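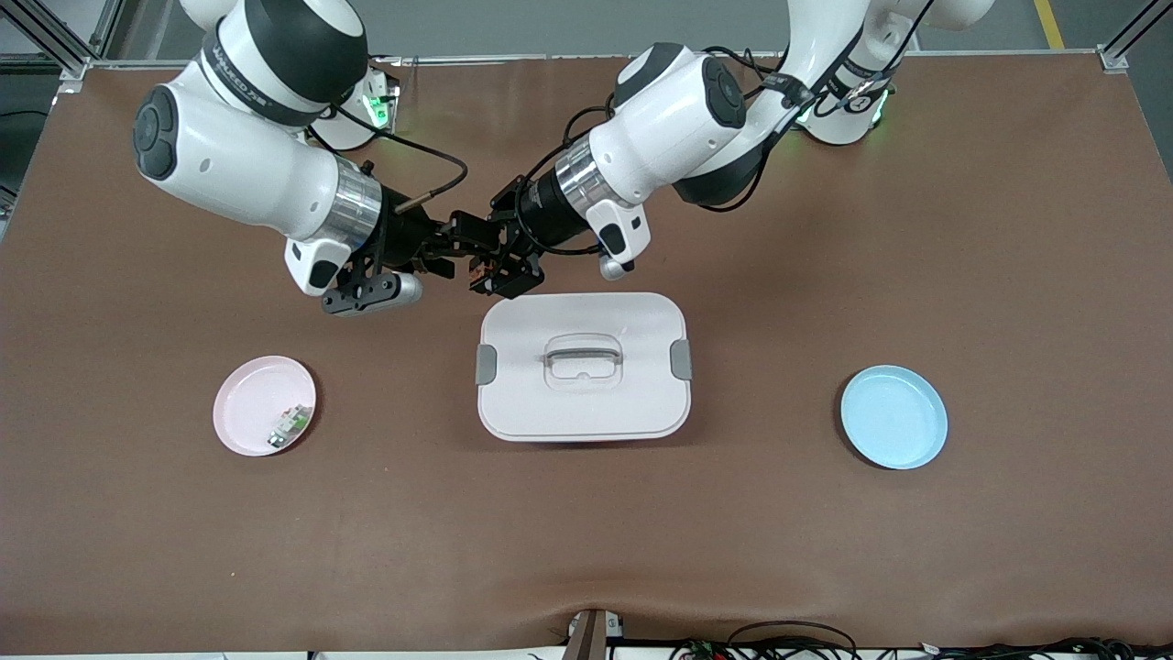
Lumturie Nikolaidis

Ramix Two-Arm Station – Set-up and Teaching Guide
Section 4: Recording a task by remote control
Last changed 11/05/2021

4.1 What this section covers

This section explains how to record demonstrations on the Ramix two-arm station with the hand controllers. It uses the lidded container task, which is the first task most new operators record. The layout is a white container with side latches, a pink plate on one side and a light blue plate on the other. The operator opens the container, moves the item from the pink plate into it, closes it again and leaves the blue plate where it is.

Teaching by hand (pushing the arms while they are in free mode) is covered in Section 5. Read Section 3 first if the station has been moved or a gripper has been changed. The arms must be calibrated before anything in this section will work properly.

Menu names are written the way they appear in Nigatu, the recording program. If your copy is older than the one on the April install disk, the Session menu is called Run.

4.2 Before you power up

1. Clear the table. Tools, screws and tape go back in the drawer.

2. Wipe the tabletop with a dry cloth. Do not use spray cleaner near the grippers.

3. Check that both emergency stops are released. One is on the operator desk and the other is on the table leg nearest the door.

4. Look over the cables on each arm from the base to the gripper. Each one should have enough slack to let the wrist turn fully both ways. Loops are normal at the elbow and around the gripper mount. A cable pulled straight at any point is not.

5. Check the sleeves. If a sleeve has slid down and left a bare cable where it can rub on a collar, push it back and tape the upper end.

6. Close the gate.

CAUTION: The arms can move when the motor supply comes on, even if no controller is connected. Keep everyone out of the gated area during power-up.

4.3 Power-up

1. Turn on the cabinet switch and wait for the fan to settle.

2. Start Nigatu on the desk computer.

3. Choose Session, then Connect. The two arms are listed as Right and Left.

4. Press Enable for the right arm. Wait for its joint light to turn steady green, then press Enable for the left arm.

5. Press Home. Both arms go to the rest position above the far corners of the table.

Note: Right and left always mean the robot's own right and left. On the overhead view the robot's right arm comes in from the left of the screen. Operators who sit facing the robot get this wrong for the first day or so. The controllers have a strip of colored tape for this reason – red is the robot's right.

If a joint light stays amber for longer than a minute, press Disable, wait, and enable that arm again. If it is still amber, go to Section 9.

4.4 Laying out the task

The layout does not have to match to the millimeter. Small differences between recordings are useful to the training step. Large ones are not, and neither is a layout where an arm can't reach.

1. Put the container in the middle of the table with the handle on its lid running side to side, as seen in the overhead view. The latches should face left and right.

2. Press both latches until they are fully closed.

3. Put the pink plate to the left of the container on the overhead view and the blue plate to the right. Leave a gap on both sides wide enough for an open gripper to come down on the latch. The three items make a loose row.

4. Put the item for this session on the pink plate. Vary where it sits from one recording to the next. It can be in the middle, toward one side or touching the rim.

5. Leave the blue plate empty.

6. Step out and close the gate.

Choose items that are light and will not roll. Crumpled or see-through items are allowed, but they are harder to judge on the desk screen, so save them until you have recorded a set with something solid. Do not use anything sharp or anything that will leak.

Note: Plates cast a shadow along one side under the bench lights. New operators sometimes close the gripper on the edge of the shadow and miss the rim. Check the wrist view before closing.

4.5 Taking control

1. Sit down and hold one controller in each hand. Rest your elbows on the desk pads.

2. Hold the controllers in about the same pose as the grippers on the screen.

3. Squeeze and hold both side buttons. The arms now follow your hands. Let go of either button and both arms stop where they are.

4. Move slowly up and down, then left and right. Check that each arm goes the way you expect.

5. Open and close each gripper with the trigger.

6. Practice the whole task once with recording off.

The scale is set to 2 at the factory, so a small hand movement makes an arm movement twice as large. Leave it there for moving between plates. Many people find latches easier at a scale of one, and you can change it with the thumb wheel while the side buttons are released. Changing the scale during a recording is fine and does not spoil it.

CAUTION: Both grippers have to work close together over the lid in this task. The software slows the arms as they come near each other but it does not know about the cables or the gripper brackets. Watch the overhead view whenever both grippers are above the container. Bring one in first and let it stop before you bring in the other.

4.6 Recording a demonstration

1. Choose Session, New. Type your initials and the task name. Use the name exactly as it is on the task sheet.

2. Press Home and wait for the arms to stop.

3. Press the left foot pedal. A tone sounds and the recording starts.

4. Squeeze the side buttons and bring both grippers above the container.

5. Lower the robot's right gripper onto the latch on its side and lift the latch. Do the same with the left gripper on the other latch.

6. Move the left gripper clear. Take the handle with the right gripper and lift the lid straight up. Tilting it jams the border.

7. Set the lid down on the bare part of the table in front of the container. Do not put it on the blue plate.

8. Move the right gripper to the pink plate. Close on the item gently, raise it and carry it over the open container. Lower it before you let go.

9. Bring the lid back, line it up and set it in place. Use the left gripper to steady the container if it slides.

10. Close both latches.

11. Raise both grippers well clear of the lid and hold still until you have counted to two.

12. Press the left pedal again to stop.

Keep the movements smooth. Pausing to think in the middle of a recording teaches the robot to pause there too. If you need to think, it's better to throw the recording away and start over.

Small mistakes that you correct right away should be kept. If the gripper slips off the handle and you take hold of it again in one movement, carry on. Recordings like this help the robot recover when the same thing happens to it.

4.7 Keeping or deleting

After you stop, Nigatu shows three buttons.

Keep – the task was finished and nothing was hit.

Keep with note – the task was finished but something was unusual. Type a few words. "Lid went on at second try" is enough.

Delete – the task was not finished, an arm was stopped by the safety limit, or somebody reached into the gated area.

The right pedal does the same as Delete. It asks once before it removes anything.

Do not keep an unfinished recording to make up the numbers. The full set for this task is 543 recordings, and the training step does better with a short set than with one that has failures mixed in.

4.8 Resetting between recordings

1. Press Home and let go of the controllers.

2. Press Pause on the desk. The joint lights stay green while paused, so check the desk lamp and not the lights on the arms. The lamp must be blue before you open the gate.

3. Open the container, take out the item and put it back on the pink plate in a new spot.

4. Put the lid back on and close the latches by hand.

5. Move the container and plates slightly if you like, staying within the layout in 4.4.

6. Close the gate and press Resume.

CAUTION: Do not reset the table by reaching over the rail. Use the gate every time, including when only the plate needs to be moved.

Change operators after an hour. Tired hands show up in the recordings as shaking near the latches.

4.9 Common problems

One arm follows and the other does not. The side button on that controller is not fully pressed, or the controller battery is low.

The arm moves the opposite way. The controllers are swapped. Check the tape.

The gripper closes but the handle slips. Clean the finger pads with a dry cloth. If they are worn smooth, order a new pair from Gomwood, part 409. Pads should be checked every 2,000 closings whether they slip or not. The count is under Tools, Gripper.

The container turns when a latch is lifted. Hold the opposite side with the other gripper, or put the thin rubber mat from the kit under the container. If you use the mat, use it for the whole set.

A cable catches on a bracket. Release both side buttons, press Disable and free it by hand with the gate open and the lamp blue. Delete the recording. Check the cable for cuts before you enable the arm again.

Error "Irkum link lost". The network box under the desk has dropped out. Unplug it, wait for its lights to go off and plug it in again. Recordings you already kept are safe. The one in progress is lost.

4.10 Ending a session

1. Press Home.

2. Choose Session, Close. Wait for the copy bar to finish before you turn anything off.

3. Press Disable for both arms – the lights go out.

4. Put the controllers on the charger.

5. Turn off the cabinet switch.

6. Write the number of kept recordings and any cable or pad problems in the station log.

Continue with Section 5, Teaching by hand.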